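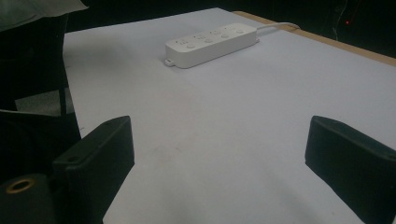 White tables at Plarside

White worktops photograph beautifully, and I suspect that is how most of them get sold. The brochure for the Kimlow had one with a plant on it and a closed notebook, in a room full of daylight, and nowhere in its pages did I find a plug. I went back through it twice. We bought the table anyway. I was outvoted and said I would keep a page about living with the thing, and I have been adding to it since June, mostly out of stubbornness.

The claim I objected to was "a clear surface for clear work". A table gets cleared by whoever clears it. The colour does nothing except show you what you haven't put away, and even there I have doubts, as so much office stuff now comes in white as well. White power strip, white lead, white top. Somebody thought that would look tidy. To my eye it looks like a power strip on a table.

Power, then. Four sockets in a row, with small round buttons or lights (I still can't tell which is which without leaning over) and a little tab on the end with a hole through it for a screw. I have nothing against the strip itself. Four sockets is a fair number for one table. But a tab like that is for fixing the thing to a wall or up under a desk, and I notice that the people who design tables and the people who design power strips both seem to assume the other lot will see to it. The strip lies slantwise across the top, and the lead goes off towards the back edge.

Vinzenz Lüthi thinks I make too much of this. His view is that sockets you can reach are better than sockets you have to crawl for, and he has crawled for plenty. I accept the point about crawling. What I don't accept is that it should have come as a surprise to anyone, after three meetings about the edge trim.

Yes, the trim. The pale wood strip along the edge was described to us as something that would "warm up" the white. It is a nice enough bit of wood. It looks rather unfinished to me and I am waiting to see what it is like after a winter of sleeves and coffee. The Messina, the other table we considered, was all one colour to the edge and 379 cheaper, a figure I have now mentioned often enough that people finish the sentence for me.

As for the small white gadgets, they are worse than the big ones. A white remote sort of thing, the shape you'd expect from a games console, with a round button and three little slots, can lie on a white top and be more or less invisible until you put your elbow on it. Its cable is white too and wanders over the wood edge.

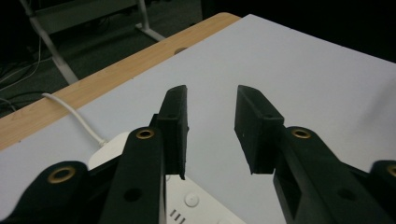 Mirko Dal Bello wrote in to say that I have it the wrong way round: on the old dark table at Ridar things went missing for weeks, and a black lead on black was far harder to spot than anything white on white. He would also like it known that he voted for the Kimlow and would do it again. Clips under the edge, he says, and a tray for the leads, and the whole argument goes away for 30 or so minutes of somebody's time with a screwdriver.

Perhaps. I have heard about the tray before. There was going to be a tray when we had the old table, and one was bought, and as far as I know it is still in its wrapper. I'd put more faith in clips, though I have yet to meet a stick-on one that held through a warm spell, and drilling into a top that cost what ours did needs a better nerve than mine.

Mirko's point about dark tables is a fair one and I have no answer to it, apart from saying that I wouldn't have bought a dark one either. Plain mid-brown wood, scratched already, would suit me. You can see a lead against it and you don't mind a ring from a mug.

More pictures when there is something new to look at. If the clips go on I will show them, and I will show them again a month later as well. Anyone who has lived with a Messina for longer than a year is welcome to write and tell me about the edges.

Page last changed 5 September 2025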